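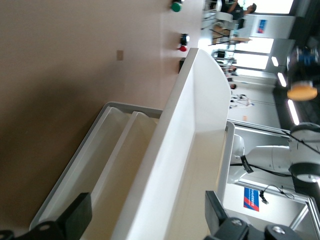
CHAPTER 9
Chores: What Machines Can and Can't Do Yet

Before you read
Write down every chore you did before noon on Tuesday. All of them. Opening a drawer counts. So does picking a sock up off the floor. Keep the list, you will need it for 9.3.

Key terms in this chapter: cell, gripper, fixture, cycle time, recovery, long tail, hand-off

9.1 The question, and why it keeps getting asked

Can a machine do the chores yet? Short answer: some, slowly, if you set things up first. Long answer is the rest of the chapter.

People have been promised a robot housekeeper for a long time. What they got was a vacuum that bumps along the baseboard, and a dishwasher. The dishwasher is the better machine. It works because it doesn't look for the dishes. You put every plate in a slot, close the door, and the hard part (finding, picking up, turning the right way, setting down) was done by you. Engineers call the slot a fixture. Remember that word. Most of what looks like skill in an automated plant is fixtures.

Shop floors got further than kitchens for the same reason. A part arrives at the same spot, facing the same way, 2000 times in a shift, and the arm goes to that spot. Take away the fixture and you have a kitchen again. Parts lying any which way, things behind other things, a drawer that sticks.

So this chapter puts the two side by side. A bench with loose parts on it and a drawer to open is a shop-floor job, but it is also pretty much your junk drawer.

9.2 Three kinds of chore

Sort any chore by what has to be known before the hand moves.

Fixed. Same thing, same place. Stamping, capping bottles, palletizing boxes all one size. Solved, more or less, and has been for decades.

Loose but known. You know what the objects are but not where they are or how they landed. Sorting push buttons and switches into trays. Unloading a dish rack. Machines can do this now with a camera and a decent gripper, at a fraction of the speed of a person. Expect misses.

Open. You don't know what will be there. Clearing a kid's bedroom. Cleaning out a van. Not yet. Demonstrations exist - read the small print on how many tries it took.

The lines between the three move. A chore that was open ten years ago may be loose but known today, mostly because somebody wrote down what the objects were.

Case: the Trulladstead trial
Trulladstead is a small plant that refurbishes control panels. Old panels come in, buttons and switches come out, good ones get sorted and put away. Dull work, hard on the fingers. In August the plant manager, Janaína Aguiar, let an engineering firm called Mekis try a two-arm setup on the sorting step only. Not the unscrewing. Torbjørn Berge ran it for Mekis.

Over one day the arms were given 209 parts. Berge's log shows most of them ended up in the right place. The misses were not spread evenly. Round buttons went fine. Flat shiny parts did not: the camera saw the glare and the fingers closed on nothing. Anything curved rolled or slid when it was touched off center. And the drawer was the worst of it. Opening one is a single motion for you. For the arm it was find the handle, line up, grip, pull straight, stop, let go, back off without catching a cable.

Raíssa Marinho had been sorting by hand at the plant for years and timed herself next to it. She did about 200 parts before her coffee break. She also picked up two that had fallen on the floor, wich the arms had no way of doing at all.

Aguiar did not buy it. She asked Mekis to come back when the thing could recover from a drop with no one walking over. That is a fair test and we will use it agian in 9.4.

What to take from the case:

- Speed was not the main problem. Recovery was.
- Failures came from the parts, their shape and finish, more than from the arms.
- Putting away is harder than picking up. Most people guess the other way around.
- The person's job did not go away during the trial. It turned into watching.

Look at the bench below with the three kinds of chore in mind. Red button, green button, an orange box with a round hole in the top, a white curved piece, a few smaller components, a drawer cabinet at the back. Which would you pick up first? Which would you leave for last, and why?

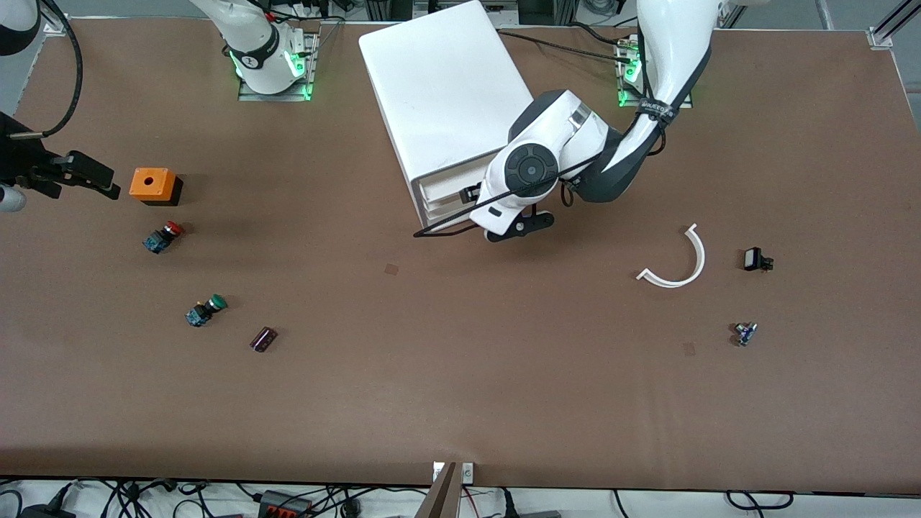
9.3 Your own list

Get out the list from the start of the chapter. Mark each chore F, L or O. Most students find hardly any F at all, unless they have a dishwasher and count loading it, and loading it is an L. Discuss with a partner where you disagree. Folding laundry always starts a fight - leave it at O for now, cloth gets its own section in Chapter 10.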